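We use cookies to improve your reading experience. Accept | Settings

Print this article | E-mail this article

3. Gathering the demonstrations

3.1 Simulated workspace

All the examples used to train the policy were gathered in simulation. The workspace was built once and then kept fixed in its main parts: a single arm on a large table, standing in a room with a shelving unit, a whiteboard and a cabinet. We kept the furniture in because an earlier version of the set, recorded against blank walls, gave a policy that did badly as soon as anything stood behind the arm. The earlier set is called Fekcombe in the tables and the present one Drunermont.

Each episode starts from a stored layout. A layout gives the position and turn of the tray, the position of each small object and the joint angles of the arm. We drew 40 layouts by hand and made the rest by shifting the tray and turning it by a random angle. Layouts in which the arm could not reach the tray without passing through the table were thrown away before recording.

3.2 Driving the arm

Operators at the Undthorpe site drove the arm with a hand controller. They saw the workspace on an ordinary monitor, from a fixed viewpoint in front of and above the table (Figure 2), and had no view from the wrist. This made the last part of the approach slow. Most operators learned to judge height by the shadow of the arm on the tabletop, and we left the shadows switched on for that reason even though they add to the time needed to draw each step.

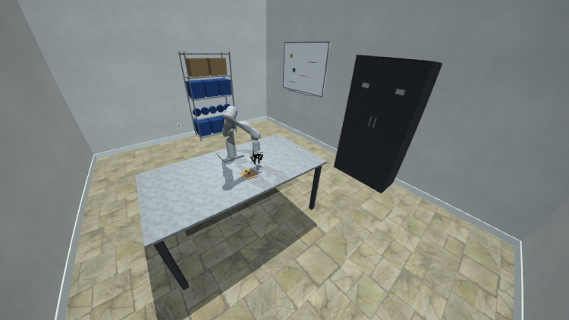 Figure 2. The simulated workspace, with the gripper just above the tabletop beside the tray. A small red object and a small yellow object rest on the tray.

3.3 Recording and sorting

At every step we stored the joint angles, the gripper opening, the controller input and the rendered view. The pose of the tray and of each object was stored as well, but only for scoring; the policy never receives it. Recording began with the first movement of the controller and ended when the operator pressed a button, so the episodes differ a good deal in length. Long pauses at the start were trimmed. Pauses in the middle were kept, as they often came just before a change of direction and we did not want to lose the steps on either side.

In all, 1082 episodes were recorded. We removed 394 of them: those in which the object was dropped outside the tray, those in which the tray itself was pushed more than a set distance, and those in which the operator gave up. A further 261 were marked as usable but untidy – the task was done, but with a second or third try at the grasp. These were kept in a separate group so that we could train with and without them (Section 5.2).

Sorting was done with Berisha, our replay tool, which runs a stored episode at up to eight times normal speed and lets the viewer mark a start and an end. Two people sorted every episode on their own. Where they disagreed, the episode was played again at normal speed and a third person decided. Most of the disagreements concerned the tray, since a small push is hard to see at high speed.

Print | E-mail | Contact the editorial office | Copyright the authors | Back to top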